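Clubs > Illthorpe Cricket Club > Minutes > November

We use cookies to remember your settings. Accept / Manage

Illthorpe Cricket Club
Minutes of the end of season meeting, November

Meeting opened at 7 p.m. Zlata Derkach in the chair. Apologies from the second team captain.

1. Previous minutes
Accepted with one correction - the away match at Mullar was a draw, not a loss.

2. Season report
The first team finished fourth in the league with 10 wins. The best result was the home game against Clallorberg, won by 4 wickets after Kashyap made 86 opening the batting. The second team had trouble raising a full side in August and gave up one match. Players are asked to give their availability by the Thursday practice at the latest.

3. Pitch and outfield
The square has been seeded and top dressed. The far end is still low on the bowler's landing area and will need more clay before spring. The roller is due for service. Agreed to get two quotes.

4. Winter nets
The school hall is booked from January. Juniors go first, seniors after. Bowlers must wear flat indoor shoes. Cost per player stays the same as last winter.

5. Captaincy
Kashyap was elected first team captain, unopposed. Second team captain held over to the next meeting.

6. Any other business
New match balls to be ordered before the price goes up. The scorebook from the Mullar game is still missing - whoever has it, please hand it in. 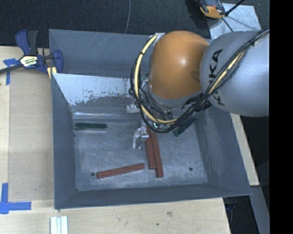 The old helmets were also discussed. Any without a proper grille will be thrown out, and Zlata will price replacements in junior sizes.

Meeting closed at 8:40 p.m.

Contact the club | Copyright Illthorpe Cricket Club | Back to top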